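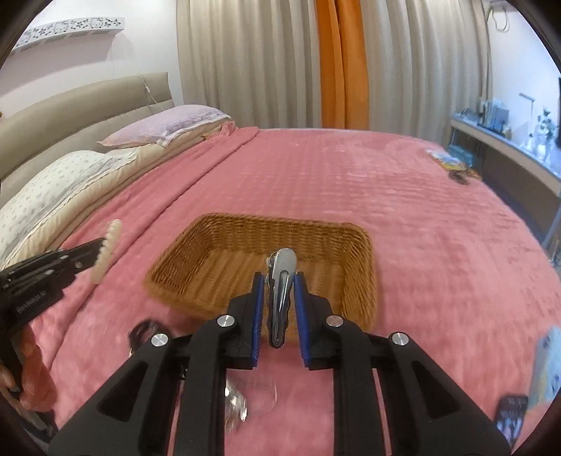 Bezawit asked whether we should keep dropping episodes where the grip shifts before release, or label them and train on them anyway. I had been dropping them. Her point was that the policy never sees a recovery that way.

Monday, by Vilém Tichý
2 min read

Task is still sort-to-basket, small hair accessories, two hand-held grippers. Split the Tillwood set in two: clean episodes only, and clean plus labeled shifts. Same training settings for both, 30 trials each on the bench arm.

Clean only: 13 failed.
Clean plus shifts: 10 failed.

Small gap, and I would not report it yet. Five of the failures in the second run were metal clips turning in the pads at lift — the grasp was too close to the hinge. Pearl-beaded ones not scored separately, should be.

Next: rerun both with new seeds. Mark grasp point on each clip episode. Bezawit to check my shift labels before anything goes to Trudora.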